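Rakport handling cell – progress report to Fledwood, second period
Prepared by Tineke Bakker

Summary

The cell is running again after the June stoppage, and the bag task is back on the schedule. I would not call it finished. The supplier's view is that the two arms need a recalibration once a quarter and otherwise no attention. Our log says different, and I have asked for the maintenance line in the budget to stay where it is until we have another full period of data.

What was done

Dindo Maglaya took over day-to-day care of the cell at the start of the period. His first job was to go through the startup routine we inherited from Zisto, which ran to four pages and left out the gripper zero check. We lost most of a week to that before he joined. The routine now fits on one sheet and the zero check is the second item on it.

We logged 1,029 pick attempts on plastic bags in the period. Of these, 492 ended with the bag released where it should be. The rest were empty closes, double picks and drops on the way. I have seen the figure quoted in the draft newsletter as "nearly half", and I would ask that it not be used that way. The attempts before and after the fingertip change are mixed together in it, and until they are separated the number says very little about either setup.

The fingertips were changed partway through. Thin film slides off a clean, hard surface, and the old pads had worn smooth on the left gripper well before the right. Dindo thinks the left wears faster from doing most of the first contact. I am less sure. It could as easily be a difference in closing force, and we have not measured that on both sides with the same gauge.

Cable routing took longer than planned. Two stoppages came from a gripper cable catching during a low reach, when the arm folds close to the carpet. The slack has been reset on both arms and Dindo now moves each one through its lowest position by hand before power-up. There has been no catch in the 20 sessions after the change. That is encouraging, but 20 sessions is a small number and the low reach is not used in all of them.
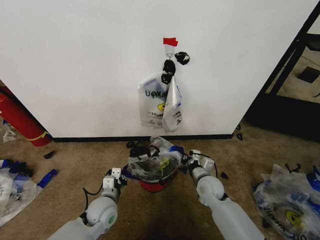
Both grippers at the bag bucket, with two bags on the wall hook behind.

The bucket itself is a weak point. It is short, and a heap that rises over the rim gives the arms plenty to press against but no clear edge to take hold of. Ji, who wrote the current approach path, would like to keep the bucket and tune the path. I would like to see a taller container tried first – it costs almost nothing and would tell us whether we have a motion problem or a container problem. We have agreed to test both, container first.

The hook is adhesive, and I have my doubts about that as well. If the mount creeps down the wall, every saved hang position goes off with it. Checking its height is now part of the weekly round.

Problems still open

Loose film on the floor has to be cleared by hand between sessions. This time is not counted in the uptime figure Zisto reports, and I think it should be. From next period we will log it separately.

The spare gripper module has been on order since before the stoppage. We have had two delivery dates and no module. If one side fails now, the cell is down.

Next period

Split the pick log by fingertip set and send the two results to Fledwood. Measure closing force on both grippers. Run the container test. Replace the adhesive hook with a screwed one if the landlord agrees.

No extra money is requested. I would ask that the decision on a second cell wait until the split figures are in.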